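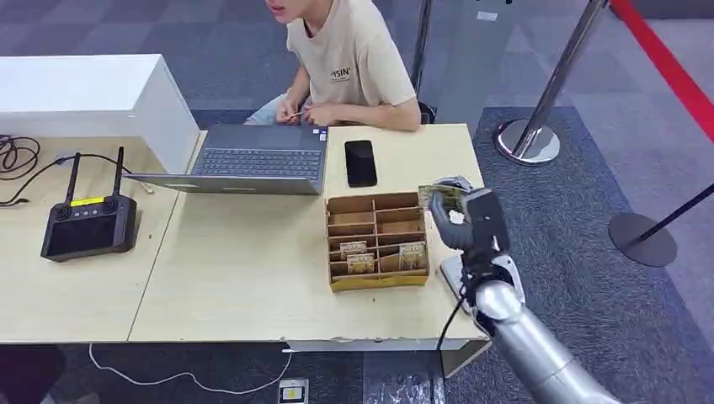
Malcombe Bencombe Footrest

Product code: 242
Colours: charcoal, stone
Availability: in stock
Delivery: 7 working days to mainland addresses

Overview

The Bencombe is a tilting footrest for use under desks and tables. It suits people whose feet do not sit flat on the floor once their chair is at the right height for typing or writing. It has a steel frame, a ribbed rubber top and a choice of three fixed angles, and it can also be left free to rock.

We have sold the Bencombe to offices, libraries and sixth-form colleges, and more recently to people working from home at a dining table. Dining tables are often higher than office desks, so the chair goes up and the feet come off the floor. A footrest is usually a cheaper answer than a new table.

Dalibor Danko designed the current version. It replaces the Gandow, which had a plastic base and a single height. The Gandow is no longer made but we still hold spare tops for it.

Specification

Platform width: 45 cm
Platform depth: 35 cm
Height at front edge: 7 cm (low setting) or 11 cm (high setting)
Tilt positions: flat, 12 degrees, 20 degrees, or free rocking
Frame: powder-coated steel
Top: moulded rubber, removable
Feet: four non-slip pads, replaceable

Setting the height

The footrest is delivered on the low setting. To change it, turn the unit over, press in the two sprung buttons on the inside of the legs and slide the legs out until the buttons click into the upper holes. Do both sides before turning it back over. No tools are required.

Adjust your chair first. Your elbows should be level with the table top and your shoulders relaxed. Then put the footrest in place and choose the setting that lets your thighs rest evenly on the seat. If there is pressure behind the knees, go up to the high setting. If your knees touch the underside of the table, go down.

Setting the tilt

The tilt lever is on the right-hand side. Lift it to release the platform, move the platform to the angle you want and push the lever down again. Leaving the lever up gives free rocking. The movement is quite stiff when new and loosens after a few weeks of use.

Floors

The standard pads are made for hard floors such as vinyl, laminate and sealed wood. On thick carpet the footrest may creep forward in use. A set of carpet pads is available separately and takes a minute to fit. Please state the product code when ordering so that we send the right size, as the Gandow pads are smaller.

Cleaning

Lift the rubber top off by its back edge and wash it in warm water with a little washing-up liquid. Let it dry completely before putting it back. Wipe the frame with a damp cloth. Do not use bleach or spirit-based cleaners on the rubber, which will turn chalky.

What is in the box

Footrest, assembled
Rubber top, fitted
Instruction leaflet

Spare parts

Rubber top, charcoal or stone
Standard pads, set of four
Carpet pads, set of four
Tilt lever with spring

Orders for schools and offices

Orders of 12 or more are packed on a pallet and sent with our carrier, Halás. Somebody must be there to sign for them. Tell us when ordering if there is no level access to the building or if deliveries have to arrive before a certain time. Purchase orders are accepted from schools, colleges and local councils. Mixed colours are fine on the same pallet.

Returns and guarantee

Unused footrests can be returned within a month in the original box. The frame is guaranteed for five years. The rubber top and pads are treated as wearing parts and are covered for one year. Keep your order confirmation, as we ask for the order number when a claim is made.

Page updated 8/21/24. Footrests bought before March have the older lever, and the spare lever listed here will fit them.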